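# Getting old candle wax out of a tablecloth

My grandmother's tablecloths came to me in a big paper bag with the handles gone, and nearly every one of them had a dinner party or two still stuck to it. Red wax, mostly, and one stubborn patch of green from a Christmas well before my time. I've cleaned up a good many since then, so let me walk you through how I go about it (it's slow, but it's pleasant work with the radio on).

You'll need a butter knife, a stack of plain paper towels, an iron, a little dish soap and an old soft toothbrush. Check the care tag first if there still is one, and if the cloth is silk or anything you'd cry over, please take it to a good cleaner.

**1. Chill the wax.** Fold the cloth so the spot is on the outside, slip it into a bag and put it in the freezer for an hour. My freezer is a tiny old Heinonen that's usually full of rhubarb, so I sometimes have to settle for an ice cube held on the spot - that works too, it just takes longer and your fingers complain.

**2. Lift what you can.** Hold the knife almost flat and ease the wax up. Go gently! You're after the big flakes at this stage, and picking at the threads will only leave you with a fuzzy patch.

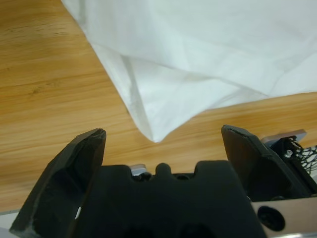
**3. Iron out the rest.** Lay paper towels under the spot and over it, set the iron to low with the steam off, and press for a few seconds at a time. Move to a clean piece of towel as soon as you see a greasy mark come through. Keep going until the towels stay clean.

**4. Treat the color.** Colored candles often leave a faint stain. Rub in a drop of dish soap with the toothbrush, wait ten minutes or so, then rinse from the back. My neighbor Joonas Rautiainen swears by rubbing alcohol for red wax, and I've come around to it, but test it on a hem first.

**5. Wash and air dry.** Wash as the tag says and hang it up. Stay away from the dryer until you've looked the cloth over in daylight, and if there's still a shadow, go back to step 4 and give it another round.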